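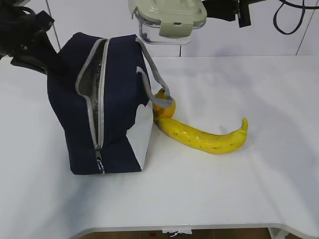

Banana tip through the handle loop, left gripper on the bag.

1/ Fault notes from the lunch-bag task on the Skurkismont cell. Two arms, one soft bag, a few food items. The policy had behaved well enough since March that we had stopped watching every run. On Fri 6 December it stopped with a force fault on the left arm and we went back through the logs.

2/ The fault code was Latel 19, lateral load at the wrist. Normally that means a cable snag, so the first hour went on cables. Re-routed one, retaped another, ran it again. Same code, 8 runs later.

3/ The planner treats the bag as a box with a hole in it. The handles are not in the model at all. Anything the right arm moves near the side of the bag is planned as if through free air.

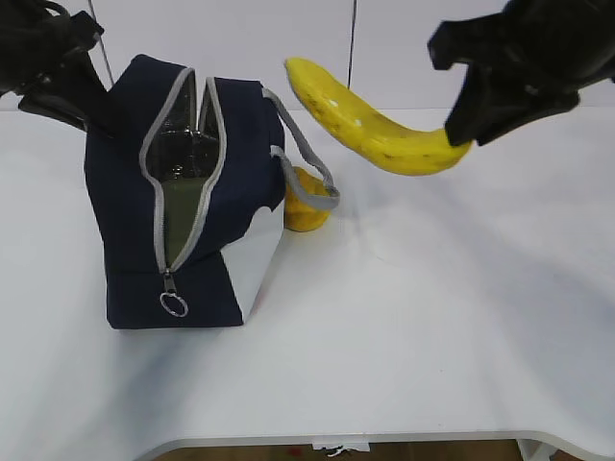
4/ Grip on the fruit

The right arm takes the banana near the stem end, so the far tip sticks out a long way from the jaws. The planner knows where the jaws are. It has a fixed allowance for what they carry, set for shorter items – my setting, from before we added bananas.

5/ If the tip goes under the strap and the arm then lifts, the bag gets dragged. If the left gripper is holding the bag, the load goes straight into that wrist. Code 19 is correct. We just read it wrongly.

6/ Second problem, found while looking for the first. The zip check uses the wrist view, and it was accepting frames in which only part of the bag is visible.
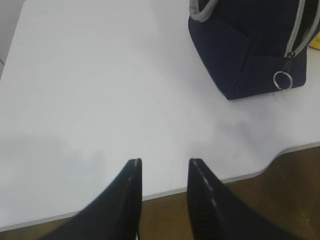

Wrist view, jaws open. Bag top right, zip pull and split ring visible, top of the bag out of view.

7/ From a view like that you cannot say how far the zip is open. The check returned "open" anyway, by carrying over its last good answer. It now returns "unknown" and the arm backs off for another look.

8/ The watchdog was also slow. Set to 800 ms above the force limit before stopping, which is long enough to drag a light bag a fair distance. Now 200 ms. Expect more false stops. Trinity Marchetti is logging those. 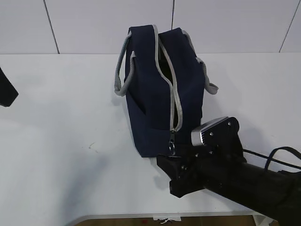

Lower approach, gripper near the zip pull. Handles out to both sides.

9/ Handles are now keep-out volumes, refreshed before each move. They flop about, so the volumes are generous and some reachable grasps get thrown away. Cycle time is worse.

10/ Still open: the Ko planner ignores keep-outs during retract. Ticket is with Pinis. Until it is fixed, retract runs at reduced speed with a hand near the stop.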